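Normont Blocks – read me before you tidy

What it is

A list of the loose blocks kept in the Normont workroom, with a record of how they were set out on the maple board. It covers 224 layouts. Whether the world needed 224 layouts of blocks is a question Ludger Seidel raised in February and has been asked to stop raising.

What's in it

layouts.csv – one row per layout, with colors, shapes and where the group stood
blocks.csv – one row per block, 33 in all
notes.txt – mostly Sunita Awasthi arguing with herself over the word "mustard"

Known problems

Yellow is one color in the files. Earlier versions had 2 yellows, and everybody picked the wrong one.

Shape names were assigned by eye. Octavian Sima will call nearly anything a cylinder if it stands up, so treat the shape column with some caution.

"Back" means the far edge of the board as seen by whoever was writing. Lenuța Moldovan sat on the other side for 2 layouts, and those rows are marked "L".

Putting things away

Blocks go in the drawer marked Dradum. The board goes flat on the shelf – please don't lean it. Corrections to Brândușa Oprea, with the row number.
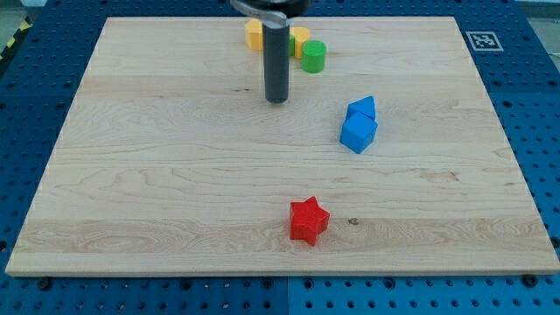 Page last changed: February, by boprea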